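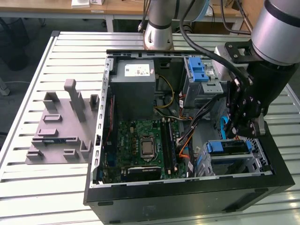

Tower on its side, panel off. Drive cage is top right.

Fivville Forums > Hardware > Desktops and Upgrades
Topic: Old tower, getting at the drive bays

slatbench
Posts: 135
I have an older black tower on the bench and I want to change the storage. It's a Komwood office machine, bought second-hand in January. There is a blue plastic latch on the upper drive cage and more blue plastic in the lower bay. Two questions. Do I have to take the cage out to get at the upper drive, and is it worth putting money into this board at all? It has two RAM slots and one expansion card near the bottom.

pelmet_7
Posts: 747
Had the same family of case at work. The latch releases the drive. Leave the cage where it is. Unplug the data and power leads first, press the latch and slide the drive out. If it sticks, check for a screw on the far side, as some of ours had one added later.

As for the money, I'd fit an SSD and stop there.

oldsocket
Posts: 797
I'd take the cage out. You get far more room for your hands and you can clean behind it. Ten minutes' work at most.

pelmet_7
Ten minutes if the screws aren't chewed up. On ours they usually were. I can't see the point when the drive comes out without it.

slatbench
Thanks both. I'll try the latch first. My other worry is the cabling. The yellow and black bundle comes down from the power supply towards the middle of the board, and there are more leads down the right-hand side.

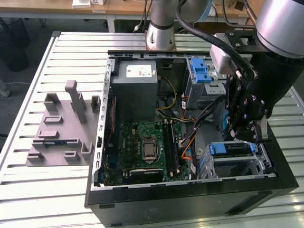 I'd like to get those tied back before I put anything new in. The SATA leads are in different colours, so at least I can tell them apart. Is it all right to fold the power bundle under the supply, or does that block the air?

oldsocket
Don't fold it under. Run it along the edge of the case and use two loose ties. Keep it clear of the CPU when the cooler is on.

gronk_and_sons
Posts: 7
Gronico do a bag of reusable ties which are fine for this. Don't use the thin nylon ones, you end up cutting them off next to a cable you want to keep.

What are you doing with small parts while it's in bits? I lost a standoff for a month.

slatbench
I keep a couple of plates on the bench with raised bits and slots in them, so things stay put. The slats are a nuisance otherwise.

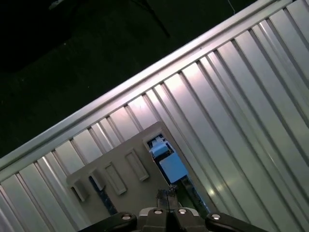 Anything smaller than a drive screw goes in a jar. I used to use a tea towel over the slats but it slid about.

pelmet_7
A jar is fine. Label it.

oldsocket
I still say a solid top is better for this sort of job. Van Beek sell a rubber mat that would cover most of a bench. Slats are for plant pots.

slatbench
The slats let the dust drop through, and I like that — I'll think about the mat though. Will post again when the SSD is in.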